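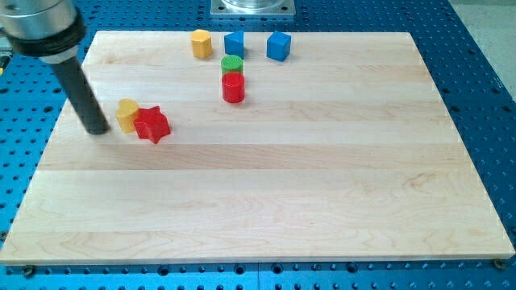

Looking after a butcher-block work board

I picked up my first maple board years ago for rolling out pie crust, and somehow it ended up in the workshop, where it's been ever since. These days I wouldn't set up a bench without one! Glued-up strips stay flatter than a single wide plank, and the pale wood makes it easy to spot small parts, toy blocks, dropped screws, whatever you've got going on top.

Stop it sliding around

A board that creeps across the table will drive you nuts. If your tabletop has holes in it, put a round-head screw snug against the board at each front corner and push the board up to them. Don't crank them down hard (wood swells in a damp May, and it needs a little room to move).

Cleaning

Wipe with a barely damp cloth, then dry right away. For sticky stuff — crayon, tape gum, old juice — I use a plastic scraper first and a drop of dish soap after. Never soak it. My friend Delia Henríquez left hers in the sink overnight and two of the strips let go at the glue line.

Sanding and oiling

Once the surface feels fuzzy, go over it with 132... no, sorry, that's my shelf measurement, I mean 120 grit, then 220, always along the strips. Wipe off every bit of dust. Rub in mineral oil with an old T-shirt, wait 20 minutes, and buff off what's left. Do the cut edges too, and do them twice, they drink it up like crazy.

Plastic blocks and other small toys

Ours live on the board half the time, so they get washed when it does. Warm soapy water and an old toothbrush for the corners, then spread them out on a towel. I let them dry all the way before they go back on the wood, or you get little square water marks that take forever to sand out. If you've already got some, try a dab of oil and very fine steel wool before you reach for the sandpaper.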